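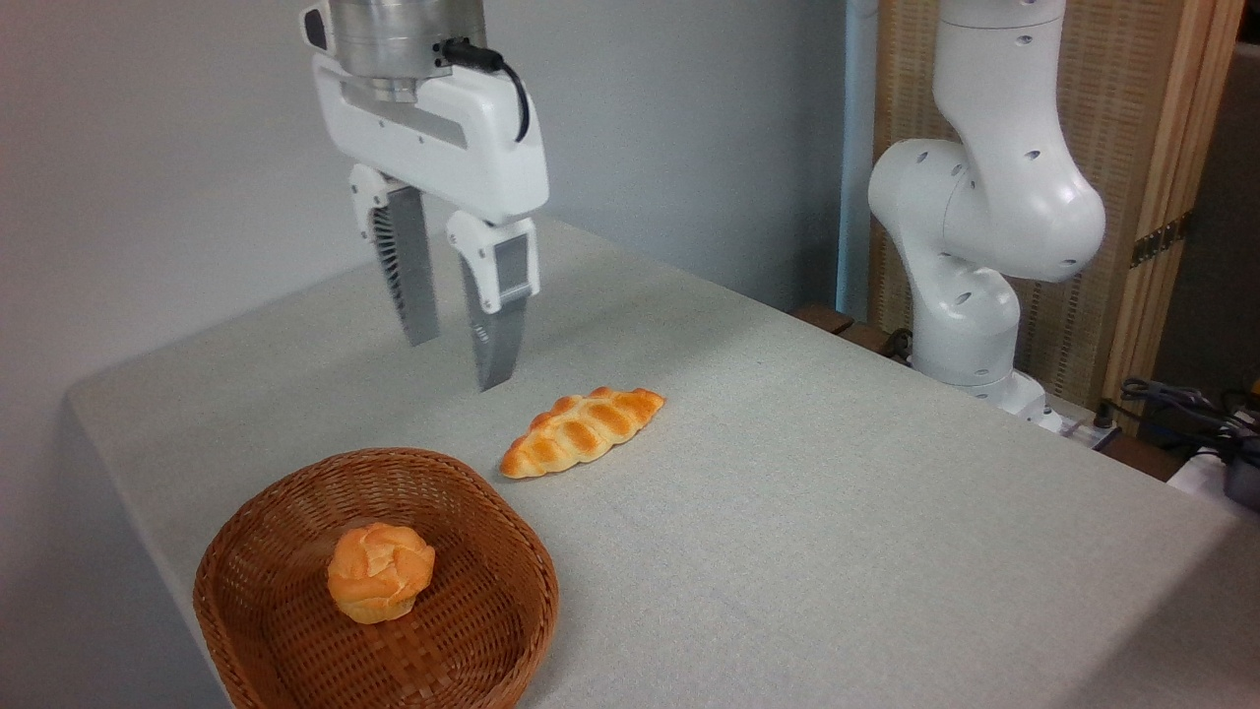

Von Jade Tindall, Pressestelle Kurkley

Kurkley erweitert Sortiment: Hefezopf und Windbeutel kommen im April in alle Filialen

Die Bäckerei Kurkley nimmt zwei Backwaren dauerhaft ins Programm, die bisher nur auf Vorbestellung erhältlich waren. Ab April liegen der kleine Hefezopf und der Windbeutel täglich ab 7 Uhr in den Filialen aus, solange der Vorrat reicht.

Der Zopf wird von Hand geflochten und goldgelb bis orange ausgebacken. Die Enden laufen schmal zu, zwischen den Strängen bleibt die Kruste heller. Der Teig geht über Nacht und wird morgens geformt. "Wir haben lange am Glanz der Kruste gearbeitet", sagt Backstubenleiter Prodromos Chrysikopoulos. "Bestrichen wird jetzt zweimal, einmal vor der Gare und einmal kurz vor dem Ofen."

Der Windbeutel hat eine aufgerissene, gewölbte Oberseite und ist am Boden blasser. Er wird in der Filiale gefüllt, auf Wunsch auch ungefüllt verkauft. Zum Start gibt es ihn mit Sahne oder Vanillecreme - im Sommer soll eine Füllung mit Beeren folgen.

Zum neuen Angebot gehört auch der Frühstückskorb. Kunden stellen ihn an der Theke selbst zusammen und nehmen ihn im flachen, rotbraunen Flechtkorb mit breitem Rand mit nach Hause. Auf den Korb wird ein Pfand von 10 Euro erhoben, das bei der Rückgabe in jeder Filiale ausgezahlt wird. Zunächst stehen 100 Körbe zur Verfügung.

"Viele holen am Wochenende für die ganze Familie und wollten etwas, das man gleich auf den Tisch stellen kann", sagt Vertriebsleiterin Dehua Fang. Wer einen Korb für einen bestimmten Tag braucht, kann ihn bis 16 Uhr am Vortag telefonisch oder in der Filiale reservieren. Für Büros und Vereine nimmt Kurkley Bestellungen von bis zu 30 Zöpfen an, größere Mengen nach Absprache.

Angaben zu Zutaten und Allergenen liegen an jeder Theke aus. Beide Backwaren enthalten Weizen, Ei und Milch.

Ansprechpartner für Bestellungen: Fares Sayegh, Kundendienst
Ansprechpartnerin für die Presse: Jade Tindall

Abdruck frei, Beleg erbeten.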